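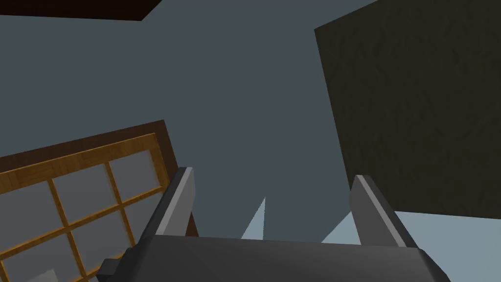
4. Setting up the wrist view in the simulator

This section covers the first session with the Minja simulator. It assumes that the club laptop already has the Pridis workspace installed (Section 3) and that your team has a login. Work in pairs. One person drives, the other keeps the log sheet.

You do not need the real arm for any of the steps below. Leave it switched off at the wall until Section 6.

4.1 Starting a room

1. Open Minja from the desktop and wait for the start window.

2. Choose Rooms, then Practice. The room loads with the arm in its parked position.

3. In the port box at the lower right, type 3000 and press Connect. The status word changes from Idle to Linked.

4. Open the View menu and choose Wrist. The main window switches from the overhead view to the view from behind the gripper.

5. Set the field of view to 65. Every team in the club uses this value. Recordings made with a different setting can't be scored alongside the others.

6. Save the room under your team name before you move anything.

Note: If the status stays on Idle, close Minja completely and start again from step 1. Pressing Connect over and over will open extra sessions and slow the laptop down.

4.2 Finding your bearings

The wrist view turns with the wrist. When the gripper points upward, the walls and windows may lean to one side, and the floor can be hard to tell from the ceiling. New drivers often try to correct this with the base joint and end up farther off than they started.

1. Look for the two fingers. They stay in the same place in the window however the arm moves.

2. Find one fixed thing in the room, such as a window or a large piece of furniture. Say out loud which side of the gripper it is on. Your partner writes it down.

3. Switch to the overhead view and check that you were right.

4. Switch back to Wrist. Turn the wrist joint slowly with the Q and E keys until the window frames or wall edges stand upright.

5. Press L to store this as your level pose. You can return to it at any time with Shift and L.

Note: A plain wall gives you very little to steer by. If most of the window is one flat color, back the arm away until an edge or a corner comes into view - then turn.

4.3 Checking the fingers

1. With the arm still, press O to open the gripper fully. The fingers should stand well apart, with nothing between them.

2. Press C to close it. Both fingers should move by the same amount. If only one moves, reload the room.

3. Open the gripper again and leave it open. Every scored run starts with the fingers open and empty.

4. Write the open and closed readings on the log sheet.

Caution: The simulated fingers will pass through a wall if collision is turned off. The real ones will not. Check that Collision is ticked in the Physics tab before each run, including practice runs.

4.4 Recording a run

1. Go to your level pose.

2. Press R. The timer starts on the first movement of the arm.

3. Drive to the target named on your task card. Keep the speed slider at 2 or lower.

4. Press R again to stop.

5. Name the file with your team name and run number, and save it to the Grerkar folder on the shared drive. Files left on the laptop are erased in June.

Teams entering the Nikine challenge need 23 saved runs before they can book time on the real arm. Failed runs count toward the total as long as they are complete. Do not delete a bad one - it is useful when you write up your project.

4.5 Common problems

The view is upside down after loading. The wrist joint was saved in a turned position. Press Shift and L, or reload the room if you have not stored a level pose yet.

Part of the view is hidden by the gripper. This is normal. The housing always covers some of the lower part of the window. Move the whole arm if you need to see past it.

Glass looks solid. Panes are drawn in flat gray when Graphics is set to Low. Leave it there on the older laptops.

The arm drifts when no key is pressed. Unplug the game controller, even if you aren't using it, and reconnect.

When all of your runs are saved, choose File, then Close Room, and log out. Hand the log sheet in with your task card and go on to Section 5.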